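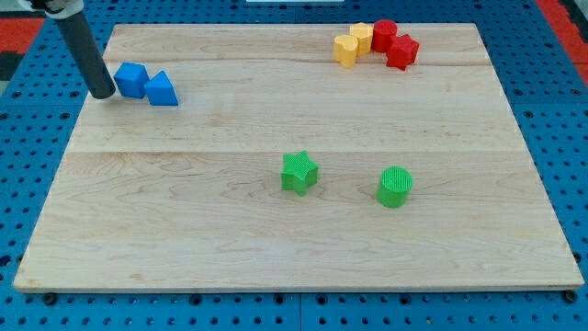

*3 min read*

**Vullier pauses Dorkis 3 tabletop arms after tool height fault**

PRENDON, 7 October 2021 – Vullier has asked all customers running Dorkis 3 tabletop arms to stop automatic operation until a software update is installed. A fault in the arm's height limit can let the tool travel lower than the operator has set. There have been no injuries.

The fault was found at Vullier's test shop in Prendon during a long run of block-pushing trials. In these trials the arm uses a straight rod to move colored blocks across a wooden board and bring them together in groups. The rod is supposed to stay at a fixed height above the board. On trial 3464, after a restart, it came down too far, pressed into the board and kept trying to move sideways. An operator hit the emergency stop. The rod mount was bent and the board was replaced.

Vullier went back through the logs the same day. The arm had been restarted with its rod in place, and the controller loaded the tool length for a shorter gripper used earlier in the week. The height limit is worked out from that length, so it was set too low. The arm's force limit should have stopped the motion on contact. It did stop the downward motion, but it did not apply to sideways moves made at low speed.

The logs showed 109 earlier restarts on the same arm. In three of them the wrong tool length was loaded, and each time the arm was switched off again before it moved. No warning appeared on the operator's screen in any of these cases.

**Who is affected**

All Dorkis 3 arms used with more than one tool are affected. Arms that have only ever been set up with a single tool will load the right length, but Vullier is asking those customers to install the update too. Earlier Dorkis models store tool data in a different way and do not have the fault.

**What customers should do now**

- Stop automatic runs. Manual jogging at reduced speed is still allowed.
- After every restart, open the tool page and check the length against the tool on the arm.
- Keep hands off the work surface whenever the arm has power.
- If the tool has touched the table or board under load, do not use the mount again until it has been inspected.

The update makes the operator confirm the tool after each restart before the motors will turn on. It also applies the force limit in every direction and at every speed. Customers will get it through the normal service channel. Those without a network connection can ask for it on a memory stick.

Godinho, which makes the rod mounts, is checking parts returned from the Prendon shop and will replace any mount damaged by the fault at no charge. Vullier will cover shipping.

The block-pushing trials are on hold and will start again from the beginning on the new software. Results from the stopped run will not be used in the Dorkis 3 data sheet. The next planned release of the controller software, due in April, is still on schedule.

Service questions should go to the Dorkis support desk at Vullier, with the arm's serial number and the software version shown on the start screen. Press questions should go to the Vullier press office in Prendon.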